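Subject: Re: [girora-workshop] Bin picking, gripper settings

The arm is now set up over the metal bin, and members may book it from January 7, 2025.

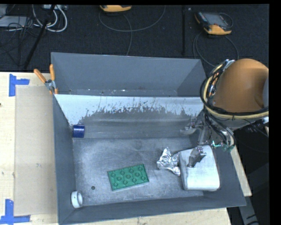
Lærke Grímsdóttir wrote:
> Could the closing force be lowered? At 310 the fingers
> bend my thinner parts.

The force has been reduced, and the new value is saved under profile 2. Please do not alter profile 1 – it is kept for the Wikström tests.

Seo-ah Seol
Girora Workshop

Contact the list owner | Back to top

Related messages:
Cable routing on the arm
Prirnent driver update
Bin clamps, August order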